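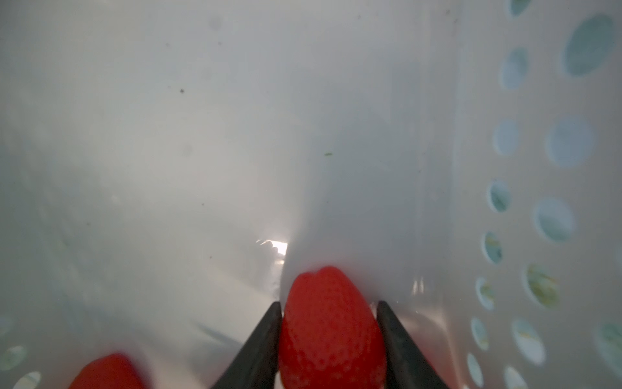 A red strawberry in a light-colored basket.

Baked Oatmeal for the October Breakfast Table

Readers of this blog will recall that the spring series dealt with yeast breads. The present entry turns to baked oatmeal, a dish I have prepared for the Stiston breakfast table for 7 years and have never set down in full.

The recipe came to me from Snežana Kovačević, who served it in a deep enamel dish with stewed pears. Her version called for cream. Mine uses whole milk and one additional egg, and it holds its shape when cut.

Ingredients

3 cups rolled oats
2 cups whole milk
2 eggs
1/3 cup brown sugar
1/4 cup melted butter
1 teaspoon baking powder
1 teaspoon cinnamon
1/2 teaspoon salt
1 1/2 cups chopped pears or apples

Method

Heat the oven to 350 degrees and butter a nine-inch square pan. Combine the dry ingredients in a large bowl. In a second bowl, beat the eggs with the milk and butter, then stir this mixture into the oats. Fold in the fruit and allow the bowl to stand for 12 minutes. Transfer to the pan and bake for 40 minutes, or until the center is set.

Quick oats are not recommended, as they produce a dense and somewhat gluey result. Steel-cut oats require a different method altogether and will be treated separately.

Puspita Pattinasarany has written to ask whether the dish may be assembled the evening before. It may, provided the baking powder is held back until morning. Leftover squares keep for three days in the refrigerator and should be reheated, covered, in a low oven.

Filed under: Breakfast, Oats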